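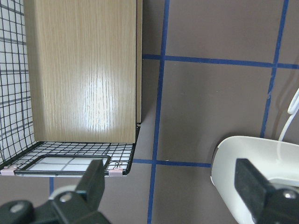
4.2 The Wukport kit on the bench

Figure 3. The wrist view during work with the wire structure. Blue tape divides the surface into large rectangles, and both gripper fingers stay in view at the bottom.

We bought the Wukport wrist kit as sold: two fingers, a mounting plate, a small camera and the recording software. Kenneth Lumbao fitted it to our arm in a single morning using the printed guide, and the first usable recording was made before lunch. None of us had expected that. The kit we used in January took the better part of a week to behave.

What pleased us most was the view. The camera sits close enough that the fingertips can be judged against the thing they are reaching for, as with the dark-rimmed panel on the mesh in Figure 3, where the left fingertip overlaps the panel's front edge. With the wide opening between the fingers, a good stretch of the bench remains visible as well, tape and all. The operators took to this quickly and began calling out tape crossings to each other as landmarks, a habit we then wrote into the protocol.

Wire mesh is a hard subject. The squares are thin, they repeat, and the pale background shows through them, so a depth estimate can easily settle on the wrong layer. Glossy boards are no kinder: the wood-grain panel in Figure 3 carries a bright patch of glare near its middle. We kept both in the object set on purpose, and we would urge anyone reviewing a wrist kit to do the same. Plain blocks flatter every camera.

Over the trial we recorded 700 episodes at Brulham, in sessions of 60 minutes, with 9 operators taking turns. The fingers were removed and refitted between sessions, and the screws held well throughout. We did have 2 complaints. The exposure setting is buried in a menu that resets when the power is cut, and the guide says nothing at all on cable routing (we followed the Weten notes on this, which are excellent). Neither spoiled what is a very enjoyable piece of equipment to work with.

The comparison with the Mathebula fingers, run on the same taped bench layout, follows in Section 4.3.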